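I've had the Tretero home simulator for two weeks now, on the cheap plan, and my pretend robot still hasn't fetched me anything. It comes with 14 rooms and a door task in each. You pick a room, set the door angle, press go and put the kettle on.

Setting up was easy enough. The handles are the good bit: levers and plates are separate parts, so you can swap them. The help pages are less good, and read as if Voreder's had been run through a mangle. Wulan Osman answered my email at 9 in the evening, which was kind, if a little worrying.

Would I pay for it? For doors, yes. For taste in sofas, I'd shop elsewhere.
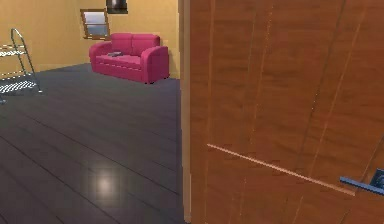
*Door part open, pink sofa beyond. Rendered in Tretero.*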